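Plultano C2 Spring Clamps, Small: Review After One Season of Use
Posted 06/08/2020

The C2 is the smallest clamp in the Plultano line. I bought two bags in April to replace a mixed drawer of clothespins, binder clips and old hardware store clamps, all of which I had been using to hang cloth for displays and product photos. Cloth is a hard test for a small clamp. The load is low but constant, the material creeps, and a jaw that bites too hard leaves a mark that has to be steamed out.

Construction

The body is stamped steel with a coiled spring and a riveted pivot. The jaw pads are a soft molded rubber, pressed over the steel tips and held by friction only. On my set, two pads came off within the first week. A drop of contact cement fixed both, and they have stayed on. Plultano could solve this with a small barb on the tip, as Dotedau does on its slightly larger clamp.

The pivot has some side play. It makes no difference on a flat edge. On a seam, where the cloth doubles over, the jaws can twist and grip on one corner. Setting the clamp square to the seam before letting go avoids most of this.

Holding force

I measured pull-off with a luggage scale hooked to a strip of cotton drill, pulling straight down until the cloth slipped. The best clamp in the first bag held 872 grams. The weakest held 627. That is a wide spread for parts sold as identical, and it means the set should be sorted before use. I put the stronger ones at the top corners.

The same test on a Khurana clamp of similar size gave 1547 grams, but it left a clear dent in the drill and a permanent shine on black polyester. For cloth, the lower figure is the better compromise.

After 9 weeks under constant load I tested the first bag again. The change was too small to separate from the error of the scale.

Fabric weight

Light and medium cloth is fine. Fatima Uzor, who teaches a sewing class in Welthorpe, tried the second bag on quilted cotton with batting and found that the jaws did not open far enough to seat properly. I got the same result with heavy canvas folded twice. The maximum opening is the real limit of this clamp. 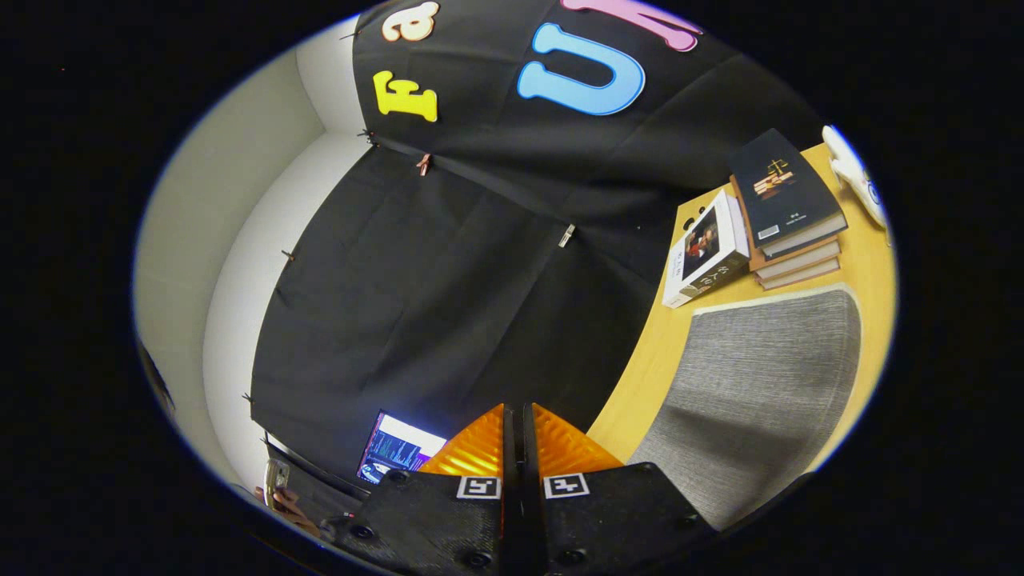
Spacing matters more than force. With wide gaps the top edge sags between clamps and the sag pulls the neighbors inward over a day or two. Closer spacing and a light sideways stretch as each clamp goes on will keep the edge straight.

Finish

The plating is thin. Clamps stored in a damp garage showed rust at the spring ends after a month. The ones kept indoors are clean.

Rating

Good for light cloth, poor for anything padded. Buy one bag more than needed and set the weak ones aside. I would order them again at the current price, with the contact cement.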